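**Our club's humanoid keeps stopping short on the bathroom task - ideas?**

**dunamdale_robotics**

Our student club is working on the household chores round, and we picked the bathroom. So much fun! The walking is good now, but the hand stops 40 mm off its target in most runs. We did 17 runs in December and got the same miss every time it walked in first. If it starts already standing at the toilet, it's spot on.
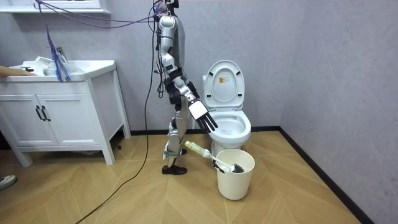 We've redone the arm calibration twice and the numbers didn't budge. Should we be looking at the legs instead?

**Balakrishnan Devadiga**

Great project! Yes, look at the legs. Your arm is fine if the standing start works. Our team at Jovwood had the same thing - the robot thought it had walked farther than it had. Get it to stop, find the bowl again with its camera, then reach. Favourite fix of our whole season, and it took one evening.

**sparky142**

Did you try turning it off and on? Worked for ours, no idea why.

**Dollora_Tess**

Seconding the second look. Also log the knee angles when it stops, ours settled a bit lower after walking. Please post your results!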